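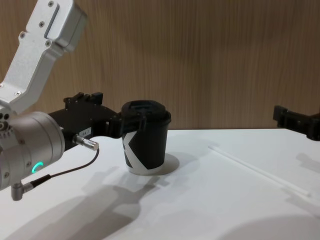

Call for Participants: Paper Cup and Lid Study

Burkosance is looking for people who drink coffee from paper cups and like to share their opinion. We are preparing a new takeaway cup for Zallmont, a small chain of coffee bars, and we want to know how the cup feels in the hand and how the lid feels on the lip.

The session takes 42 minutes. You sit at a white table, hold the cup, take the lid off and put it on again, and drink in the way you always do. After this you fill in a short form.

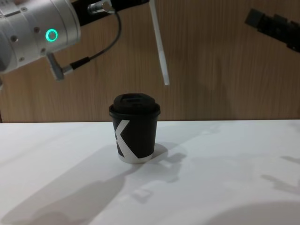 Black paper cup with white graphic and black domed lid.

Who can take part
You are 18 or older.
You drink coffee or tea to go at least two times a week.
You have no allergy to milk or nuts.
You did not take part in our January session.
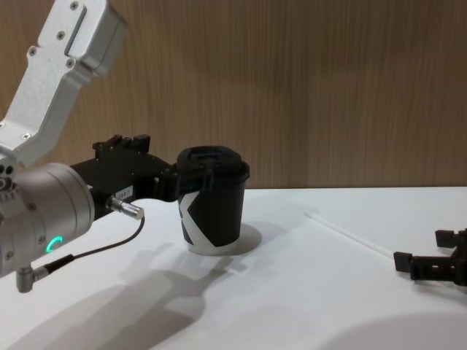 The cup with its lid on, on the white table.

What you receive
Each participant receives a gift card of 30 dollars and a bag of coffee beans. We have 15 places. If you need to change your time, please write to us one day before.
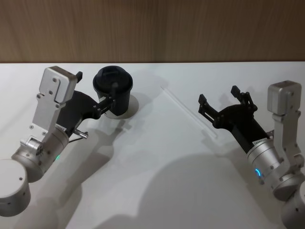 Please do not wear strong perfume or hand cream, it changes the smell of the lid and the grip on the paper. Left-handed people are very welcome, we had too few of them the last time.

How to apply
Send your name, your age and the hours which are good for you to the study desk at Burkosance, Stanberg Building, Room 449. You can also leave a note at the front desk. Applications are open until March 18, 2024. We answer every application, also when the places are full.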